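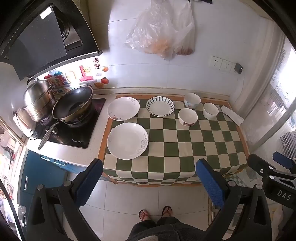

Clerura Home Cooking School

We are a small school of home cooking in Grisberg, open for 12 years. Our lessons are held in a usual family kitchen, with a wok and a tall steamer on the cooktop and a checkered cloth on the table. The plates and bowls do not match, and we like them so.

Each group cooks one full dinner and eats it together - the washing up is also part of the lesson. New groups start in April, on Thursday evenings.

11 shares - 2 comments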